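5/30/24

The Stileck arm on my bench has a simulated twin now – a kitchen counter with a microwave and a red can, rendered from the wrist. I logged 1,512 runs in April, all with the old shadow settings. The new ones are softer and cost more per run.
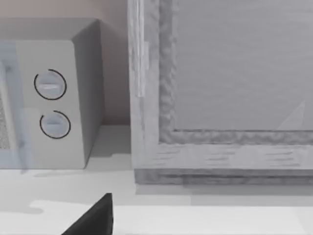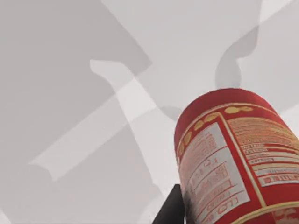
Shadows fall across the counter in both renders. Blackwood commented that softer shadows won't help until the wrist mount stops flexing, and asked for the encoder logs. Those go up once axis 2 is rewired.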